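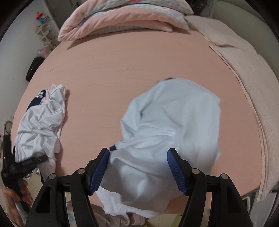
guest bed this morning, quilt folded at the far end, clothes still on the left

From: Yoga Oei
To: linens-and-laundry list
Date: 3 February 2025
Subject: Re: Re: folding quilts that won't stay folded

Quick one before work, sorry for the fragments.

Tried the layers thing from the last digest. Quilt is the one with plush pink on one side and the grey and white check on the other. Folded it long and flat, all the way across the bed. Left end came out nice and round. Right end, not so much, two points sticking out one on top of the other. Do I tuck those in or start over from the middle?

> On Sunday Leclerc wrote:
> Thick quilts: don't fold in half first. Fold in thirds the long
> way, press the air out with your forearms, then fold again.
> If one side is plush keep it inside, it grabs itself and holds.
> And strip everything else off the bed before you start. You
> can't fold flat on top of other bedding.
> My old Ginden takes up 30 inches of shelf done this way.

OK so I did not strip everything. The ribbed cream blanket is still down the right side, and the pale one above it too. Wanted them close by to put back on tonight. Is that really a problem? The fitted sheet was bare enough to work on I thought. Some creases across it but I'm not ironing a fitted sheet, please don't write to me about that again.

Thirds: tried it, gave up. Too thick for my arms. Maybe it's a two person job.

Other question, for Datier or whoever had the storage bags. The Pelteck ones, do you get the large or the extra large for a quilt this size? I have a shelf in the hall closet, deep but low. Don't want to sqaush it all winter and find the plush flattened. Last April I unpacked a throw that never came back.

Also the white thing in the clothes pile is the one I asked about in message 1142, the slightly shiny one that wrinkles if you look at it. Still no answer on that. Hang it damp? Steam? It's been in a heap and looks it.

Will do the clothes after dinner, then the blankets, then have another go at the quilt. If someone has the drawing that went round with the sheet folding thread can you resend, my copy wont open.

Running for the bus.

Yoga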